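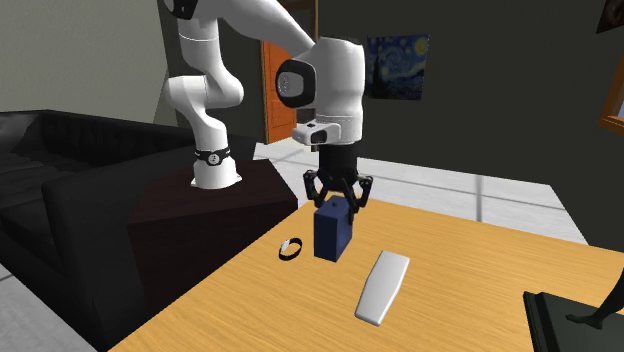 Ticket: label export dropping rows
Product: Sketgate, desktop
Opened by: Yaowalak Saengthong
Priority: high (month end)
Status: closed, see last note

Monday 8:40
Export to Pemutik stops partway. Address list has 3,000 rows, output file has 1,019. No error, progress bar goes to full and says Done. Ran it twice, same number both times. Need the whole list at the mail house by end of day.

9:05
Tried so far:
Restarted Sketgate — no change.
Restarted PC — no change.
Saved to desktop instead of shared drive. Same.
Exported as tab separated instead of comma. Got all 3,000 but Pemutik wont open it.

9:30, support
Thanks. Can you look at the last row that made it into the file, then find the next one in the source list? Check that row for quote marks, line breaks, anything odd. Also which version are you on, Help menu, bottom line.

9:50
Version 4. Next row in the list is a company, Dimaculangan. Has a quote mark at the start of the street field and none at the end. Somebody typed it in by hand I think. Deleted the quote, ran again.

Now get 1,403 rows. So 384 more and then it stops again.

10:10, support
Same thing further down, most likely. An opening quote with no closing one makes the comma export treat everything after it as a single field, and then it gives up quietly. It should warn you. It doesn't, have logged that separately.

Don't hunt for them one at a time. Sort won't help either. Do this:
Make a copy of the list first.
Edit, Find and Replace, search in All fields.
Find: " Replace with: nothing.
Leave Match whole field OFF.
Export again.

10:25
Did that on the copy. Replace said it finished but export still stops at the same spot. Looked at the row, it's a curly quote not a straight one. Pasted from an email probaly.

10:35, support
Ah. Run it again with the curly ones, opening and closing separately. Copy the character out of the row and paste it into the Find box so you get the right one.

11:00
3,000 rows! Opened fine in Pemutik, first and last record match the list. Spot checked a few in the middle, accents OK, zip codes kept their leading zeros.

One thing — Virkix import preset had gone back to default after the restart, had to set the delimiter to comma again. Not urgent.

11:15, support
Good. The preset reset is known, save it under a new name and it should stick. Keep the copy until the mail house confirms. Closing this, reply here to reopen.

2:20
Mail house has the file, no problems their end. Copy deleted. Thanks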